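Lemons on the table again: Killmont kitchen cloths are back for the new season

Dec 20, 2024
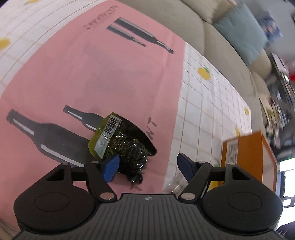

The lemon print cloth, with a sheet of pink bottle paper laid over it.

I've been pestered all year about the lemon tablecloth, so I'm very happy to say it's coming back in February! It's the white one with the thin pale grid and the yellow lemons scattered over it, and we'll have it at the Killmont shop and through our friends at Sekis.

I wrap everything on mine. Parcels, birthday bottles, jars of chutney for the neighbours – it all happens on that cloth, usually with a big sheet of paper spread over half of it and the tape gone missing. The pink paper with the dark bottles printed on it is a favourite of mine for anything going to a dinner party (I scribble on it in pen first so I know which parcel is which, and I really should use labels).

The cloth comes in 2 sizes, one for a small kitchen table and one for the sort you have to pull out from the wall when family come. We're starting with 394 cloths, and the first 20 orders will go out with a sheet of wrapping paper folded in.

Kuvach and Bahrami, our two newest stockists, will have theirs a little later in the month. If you run a shop and fancy a few, just ring us or pop in – the kettle's generally on.

Samples for press are ready now. Ask at the Killmont shop counter and we'll post one out to you.

ENDS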